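Folding microfibre towels: thirds or halves?
Household > Laundry and Linen > 9 replies

drawerfull
Posted 19 August 2024

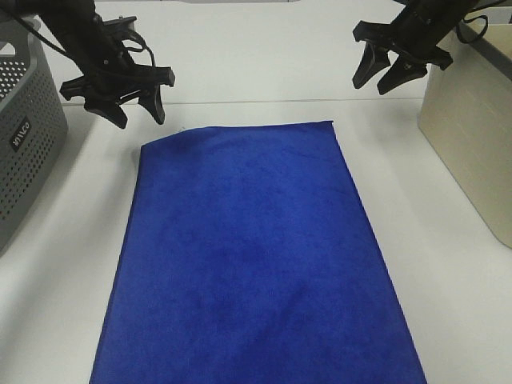

Blue towel, flat on the white table, before any folding.

Right, settle this. I have a cupboard shelf 660 mm wide, a stack of microfibre towels from Zurora and a marriage that was perfectly sound until we started putting them away. I fold lengthways in thirds, then in half. My other half does halves, halves and halves again and ends up with a thing the size of a paperback that springs open the moment you shut the door.

Which is correct? Please say thirds.

moth_and_rust
Thirds. Halves leave you with the fat fold at one side and the stack leans. Mine leaned for years and I blamed the shelf.

Penultimate Sock
Halves, sorry. Thirds means judging by eye where a third is, and I have met my eye. Match corner to corner and you can't go wrong.

moth_and_rust
You can if the corners don't match. Look at the top of the one in the picture, rounded and a bit lifted on the left, pointy on the right. Line those up and tell me how square your paperback is.

Penultimate Sock
That's an argument for ironing the corner down with your hand, which takes a second.

tepidbath
Neither. Roll them. I've rolled everything since January and the airing cupboard looks like a spa run by someone on a tight budget, but you can pull one out without the rest coming with it.

drawerfull
We tried rolling. They unrolled. I found one behind the boiler.

gusset606
Does the seam go inside or outside? I can see a thin raised hem down the right-hand side. I always tuck that in first so the outside edge of the stack is the folded one. My mother would send a towel back if the hem showed, and she didn't even run a hotel.

moth_and_rust
Inside, obviously. There's a bit of white fluff on that top left corner as well. Get it off before you fold or it'll be on the next one down by morning.

tepidbath
Is it a bit of fluff or is it the stitching going? I had a set from Skanmont where the corners started like that and I ended up with fringes. Give it a gentle tug and find out.

drawerfull
Will tug and report. The darker patches are only the nap, before anyone starts. Stroke it one way and it's royal blue, stroke it the other and you'd swear you'd spilt something.

Penultimate Sock
Wasn't going to mention it. Was absolutely going to mention it.

linenpress
Coming in as someone who has done this for money (guest house, 7 rooms, never again). It depends on the shelf and very little else. Measure the depth, take off a thumb's width, fold to that. If thirds gets you there, thirds. If you've got one of those shallow Toltum units you'll be doing quarters whatever your principles are.

gusset606
So what's the depth, drawerfull?

drawerfull
Ah. 605 at the bottom and a fair bit less at the top, where the pipe comes through.

linenpress
Then bath sheets at the bottom and these at the top, in thirds, folded edge facing out.

drawerfull
THIRDS. Printing this thread out.

Penultimate Sock
She said "if".

tepidbath
My vote is still rolling. Put an elastic band round them and check behind the boiler.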